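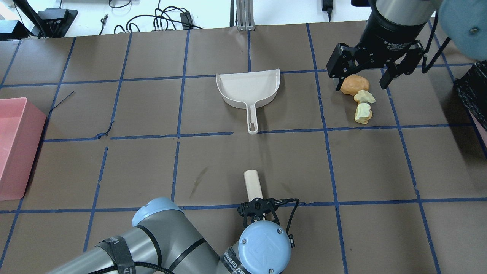 On Wednesday, May 3, 2023, Tilline list member wrote:

> The vinyl of the Kragh record sounds dull next to the download. I lined up
> side A with the files and the cymbals are down a good deal by the last
> track. Is this a bad pressing, or did they cut it from a different master?
> The sleeve says nothing except "cut at Gurolero." I would like to know
> before I send it back to the shop.
>
> Also, the gap between tracks 4 and 5 is longer on the LP. On the files they
> run together.

It is a different master. The download and the CD come from the loud one, which is limited hard and has a lift at the top. The LP was cut from a separate set of files with no limiting on the mix bus. Play the two at matched volume before comparing them. At the same knob setting the download will win every time on brightness alone.

The loss on the last track is a separate matter. Side A is long, and *Nasov* is the final cut on it, so it sits close to the label where the groove moves slowly past the stylus. High frequencies suffer there on any pressing. A conical stylus makes it worse. With a fine line stylus, correctly aligned, I hear a small drop above 4000 Hz on *Nasov* and none worth reporting on the opener. With my old conical the drop is plain to hear, and the hi-hat in the second half turns to spit.

Things to check before you return it:

- Alignment. Set it for the inner grooves if your protractor gives a choice.
- Tracking force. Use the upper half of the range your cartridge maker gives.
- Phono stage loading, if you use a moving magnet cartridge with long leads.

If side B also sounds dull from its first track, then I would suspect the copy – or the cartridge.

On the gap: the files have the feedback tail of track 4 running under the first bars of track 5. On the LP the tail fades and there is silence before the drums. I prefer the files here. The tail is in the key of the next song and the join was clearly written, so the fade sounds like an error. It may have been done to give the cutter a visible band.

As for the record itself, I rate it below *Tilline*. The playing is tighter and the bass is finally audible, but the middle of side B has two songs at the same tempo with nearly the same riff. The vocals are mixed lower than before, which suits them. The short organ piece at the end of side B runs 55 seconds and could have been three times as long.

Pressing details for the archive page: 2000 copies, black vinyl only, plain inner sleeve, download code on a loose card. My copy is flat and quiet, with a few ticks in the lead-in of side B. The matrix on both sides is hand-etched. If yours is stamped, please post the full string, as that would point to a second plant.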